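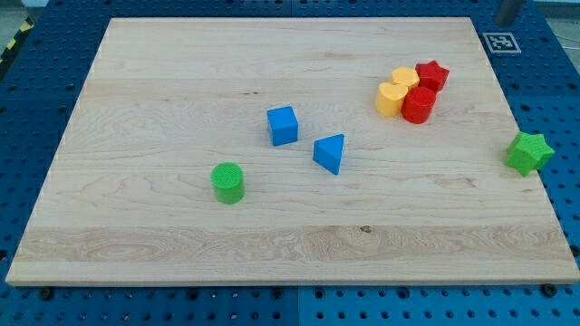

June, Saturday, 9:40 am

Set out the first mixed lot of shape blocks on the maple board to go over them before they go in the bin. Blue, green, yellow and red in this lot. Notes below are mostly for me and Crescencio, who is doing the second lot on his own while I'm at Ultbridge.

**Board**

Maple, glued up from planks, from the Weerasinghe offcuts. Sanded it again last week and put on one coat of oil. It sits flat on the blue pegboard table with no rocking. I had worried about the broad pale strip near the front, where the grain swirls around the small knot. Ran a fingernail over the knot and it is tight. Leaving it alone. If it ever lifts, a drop of thin glue and a scrape.

The seams between planks are hard to find by eye now. Found all of them by touch on the underside, where I didn't sand as far. Should do the underside at some point, low priority.

The beveled edge is good. The old board had a square edge and it chipped along the front inside a month.

**Blocks**

All printed here on the Plendix. Same settings for every color this time, so any difference between colors should come from the filament.

Green cylinder: the cross-hatch on the top face is clear and even. I like this one. Stands upright without any wobble when I tap the side.

Red cylinder: shinier than the green. The top has a little texture but reads smoother. Crescencio thinks the red runs hotter than the spool label says. Could be. Try the next red one a few degrees down and compare the two side by side under the bench lamp.

Blue cube: edges are crisp. Slight lip on one bottom edge from the first layer squashing out, took it off with the deburring tool. Check every cube for this, it catches on the lid of the sorting box.

Blue triangular prism: same spool as the cube and the color matches. Corners are sharper than I want for small hands. Knocked them back by hand with 320 paper but that leaves a dull patch. Better to put a small radius in the file. I'll do that Monday if the laptop is free.

Yellow hearts: the shape is fine from above, both lobes come out round and even. The inside notch is where the trouble was last time (stringing). Much cleaner since I slowed down the outer wall. Still had to pick one hair out with tweezers. The point at the bottom of the heart is the weak spot if it gets dropped, so that wants the drop test more than the others do.

**Drop test**

Bench height onto the concrete, point down for the hearts and corner down for the cube and prism. Did this with spares out of the scrap tub and kept the good ones out of it. One heart lost its tip on the third drop. The other spares only picked up scuffs. Going to add 2 more walls to the heart and leave the infill as it is.

**Stock**

Count on the shelf before this lot: 328 finished blocks, all shapes. Plirnbridge asked for full sets by the end of the month. We are 49 short, nearly all hearts and prisms. That works out fine since those two files are getting changed anyway. Don't print more of either until the new files are on the card. Cylinders and cubes can keep running.

The old hearts already on the shelf stay in the order unless they fail a squeeze at the tip. I don't want to throw out good ones over a spare that went on concrete three times.

**For Crescencio**

- Wipe the board with a dry cloth only. The oil is still curing and the damp cloth leaves a mark.
- Take the blocks off the board at the end of the day. Saw a faint ring under a cylinder on the test piece after a night.
- The good tweezers are in the drawer under the vise. Please put them back there.
- Write the spool number on the tape when you change color. The last blue had nothing on it and I had to guess.
- The lid of the sorting box sticks on the left. Lift from the right.

**11:15**

Went back over the lot with the calipers. Cube is within 0.2 mm on all sides. Cylinders a hair wide at the base, same cause as the lip on the cube. Raised the nozzle slightly and started a fresh green one to see if it helps.

**12:30**

Green one came off. Base is straight, no lip. The bottom layer looks a bit open if you hold it to the window, but it's closed enough. Keeping this setting for the next run and marking it on the card as 3.

Still to do: underside of the board, radius on the prism, extra walls on the heart, order more yellow.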